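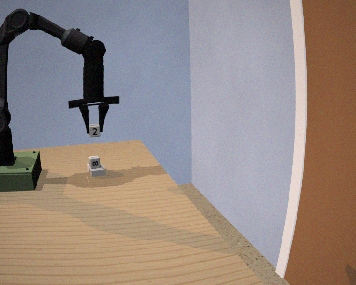

Shelf labels are one of those jobs that gets put off until the store room is already a mess. This page covers how to label a small store room or stock closet so that anyone can find a part and put it back in the right place. It is written for rooms with up to 400 different items. Most of the work is done at a table before you touch the shelves, and a light tan wooden tabletop makes a good background for sorting, as both black and white parts show up on it. You will need a table, a marker, a roll of masking tape, printed labels, and a few hours when no deliveries are due.

Last updated 2025-06-11

Before you start

Pick a naming scheme and write it down. The scheme we use at the Jaltwood store room has three parts: a letter for the bay, a number for the shelf, and a number for the position on the shelf. B-3-2 is bay B, third shelf, second position. Shelves are numbered from the floor up. Positions are numbered from left to right as you face the bay.

Do not put the item name in the location code. Items move, and a code that says SCREWS-1 is wrong the first time you keep something else there. The location code stays on the shelf for good. The item label goes on the bin and travels with it.

Step 1. Clear one bay

Empty one bay only. If you empty the whole room you will run out of floor and have to stop halfway. Put everything from the bay on the table, keeping mixed boxes together for now. Wipe the shelf edges with a damp cloth and a little dish soap, then dry them. Labels do not stick to dust or to the film left by spray cleaners.

Step 2. Sort what came off

Make groups by how things are used, and then by size within each group. Pipe fittings go with pipe fittings, and inside that group the small ones go together. Anything you can't identify goes in a tray marked UNKNOWN. Set a date to deal with the tray. We use the end of October each year, when the room is checked anyway.

Throw out empty packaging, but cut off the part number first if the item is something you reorder. Tape the number to the bin until you print a proper label.

Step 3. Lay out the bins

Put the bins back on the shelves without any permanent labels and use masking tape to mark them. Heavy bins go at knee to waist height. Items used every day go between waist and shoulder. The top shelf is for light things that are seldom needed.

Leave one open position on each shelf. It will fill up sooner than you expect, and it saves moving a whole row to fit in one new item.

Work with the tape labels for at least 10 working days before printing anything. At the Irnska site we printed on the first afternoon and ended up redoing two bays.

Step 4. Print the labels

Set up two templates, one for shelf labels and one for bin labels. A spreadsheet and the label tool in any word processor will do.

Shelf label: location code only, in large bold type. It should be readable from across the aisle.

Bin label: item name on the first line, part number on the second, home location on the third. Put the most general word first, so "Washer, flat, M6" and never "M6 flat washer." When the list is sorted, all the washers will then come out together.

Paper labels under clear tape hold up fine in a dry room. For damp rooms or unheated sheds, use polyester labels. The adhesive needs a shelf edge that is at room temperature when you apply it, so don't do this job in an unheated shed in winter.

Letters that cause trouble: skip I and O when naming bays. They get read as 1 and 0. If you have more than one room, give each room its own prefix. The Magesa building uses M in front of every code.

Step 5. Apply them

Start at the left end of the top shelf and work down. Place shelf labels directly below the left edge of each position. Hold the label by the corners, set the middle down first, and press outward. If it goes on crooked, pull it off right away. After an hour you will need a hair dryer to get it up cleanly.

Bin labels go on the front face, centered. Don't put them on lids. Lids get swapped.

Step 6. Make the list

Keep one list of every item and its location. Sort one copy by item name and one by location, print both, and hang them inside the door. Put the print date in the footer so an old copy is easy to spot.

If a bin moves, correct both printed copies by hand the same day and update the file when you next reprint.

Common problems

Labels curl at the corners. The shelf edge was not clean, or the label is wider than the edge. Trim it to fit.

Two bins have the same home location. Split the position and renumber everything to the right of it, or move one bin to the open position.

People leave things on the table. Put a bin marked RETURNS by the door and empty it once a week.

Related pages: Choosing bin sizes. Yearly stock check. Jornham shelf edge templates (download).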